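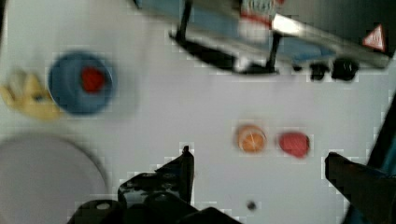

Photo: Drastis / Vinddale Kitchen Notes

Fruit plates: your questions
Posted in December by the Vinddale Kitchen Notes editor

Do you need a special plate?
Nope! I use a round blue one for nearly everything, because orange and red look so cheerful beside it. Any colour will do, though – mine came from Bovuleo and I've got 5 of them (a bit much, I know).

How do you cut the orange?
Across the middle, so you get little wheels with the segments showing. I leave the rind on. Kids like something to hold, and the slices keep their shape better on the way to the table.

Can I put tomato on a fruit plate?
I would! My lot eat it quite happily next to orange. Pat it with paper towel first if it's a juicy one.

What goes on first?
Something small and red in the middle, then I work outwards. I lay the other pieces on the table beside the plate and shuffle them about until I like it.

How far ahead can I cut everything?
The night before is fine for orange, covered, in the fridge. Tomato I'd leave until the morning – it goes sad and watery otherwise.

Where do you buy your fruit?
Hiebert's, mostly, and whatever the neighbours leave on the step in summer.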